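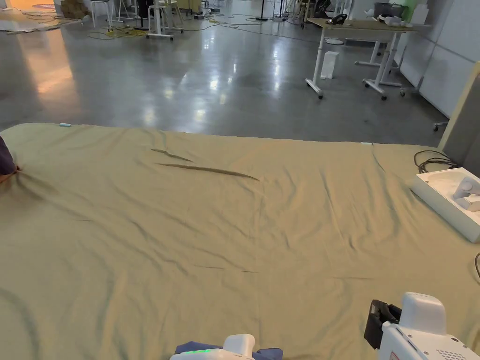 Figure 4.1. An olive-green, wrinkled sheet spread flat. Shallow diagonal creases cross the whole surface, and two light-blue tags lie along the far edge.

# Chapter 4: Spreading, Smoothing and Folding Flat Sheets

A flat sheet is the simplest item in a linen room in terms of shape, and one of the slowest to finish by hand. It has no seams to line up in the middle and no fitted corners to turn. It also has a large area, a low stiffness and four edges that can all drift while the worker attends to one of them. Chapter 3 dealt with sorting and loading. This chapter begins at the point where the sheet has left the dryer and is laid on the work surface.

## 4.1 Terms used in this chapter

**Near edge** and **far edge** are named from where the worker stands. They do not refer to the head and foot of the bed.

**Crease** means a line where the cloth has been bent sharply enough to hold the bend. **Ripple** means a raised wave in cloth that has too much material between two points. A ripple can be moved by pulling. A crease usually cannot, and must be pressed or steamed. Figure 4.1 shows many shallow folds, along with two narrow dark creases near the upper middle of the sheet, one short and one longer.

**Fan** means a group of wrinkles that spread outward from one point where the cloth is held or pulled. A fan can be seen at the left side of Figure 4.1. The point of the fan shows where the load enters the cloth, and the open end shows where the load is spread out.

**Tag** means any small label fixed at or near an edge. Tags are used in this chapter as reference points only.

## 4.2 The work surface

The surface should support the full area of the sheet. Where this is not possible, the overhang should be equal on two opposite sides, so that the weight of the hanging cloth does not pull the sheet off square. Tools, cords and trays resting on the cloth pin it in place. Tension applied on one side of a pinned area will not reach the other side.

Overhead light shows ripples poorly. A lamp set low, at 10 degrees to the surface, throws a shadow into each hollow and makes small ripples easy to find - dark and medium colors benefit most.

## 4.3 Tension and direction

Woven cloth stretches least along its yarns and most on the bias, the diagonal between them. A pull from a corner toward the center of the sheet therefore distorts the cloth more than a pull square to an edge. The Orko method, used in the worked problems at the end of this chapter, applies all tension square to an edge and works in pairs of opposite sides. The Mfinanga method starts from the center and pushes outward with the flat of the hand. It is slower, but it needs only one worker.

Both methods were timed in February at the Drakach laundry over a run of 872 sheets. The results are given in Table 4.2. Sheets in the run were all plain weave and all of one size. The mean time for the Orko method, with two workers, was 26 seconds per sheet from first contact to a surface ready for the first fold.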